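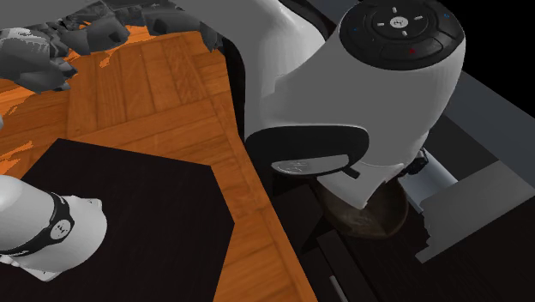
Sunday, April 14, 2019

Went in for the morning although I'd told everyone I wouldn't. Nabila had left the sim set up on the second machine with a note that said "bowl, just bowl, no variations please." So bowl it was. Dark brown bowl under a white gripper over a dark counter, again and again, with that orange parquet glowing away behind it.

The target is 700 demonstrations by the end of the month. I did 40 before lunch and threw out two where I'd nudged the controller with my sleeve. Benedek would have kept them. He says the learner should see bad ones too, and maybe it should, but then somebody has to mark them as bad, and the labeling sheet he promised in February is still a blank tab with his name on it.

What bothers me is how samey I get. By the tenth run I had a route, and by the twentieth I was doing it without looking at the bowl at all, just the same swing and drop. If the model learns anything from today it will be my left-to-right habit. I said this on the Lasum call and was told the randomizer takes care of it. The randomizer shifts the start pose a little. It does not shift me.

And the bowl is so dark against that counter. From the wrist side part of it hides behind the housing, and I was going by memory more than I'd like to admit. Meanwhile the gray heap at the back is all facets, like somebody folded a mountain. I asked Nabila if it was cloth or rock and she said "clutter." Fine. I'd bet money the network ends up caring about the clutter. The last one latched onto a shadow for two weeks and we all called it progress until the Smits people moved the light.

Everyone is cheerful about the numbers. Ulon's slide has a curve going up and no word about what was held out. I wrote back asking which runs were in the test set and got a thumbs up. I don't know what to do with a thumbs up.

To be fair, the new controller lag is better. I can stop the wrist where I mean to now, most of the time. And it was quiet, and the coffee machine had been cleaned.

Tomorrow: ask Benedek about the sheet again. Ask if someone else, anyone left-handed, can do the next batch. Try ten runs with the floor swapped for plain gray and don't mention it on the call until I've looked at them myself. Weseo invoice. Call Mom back.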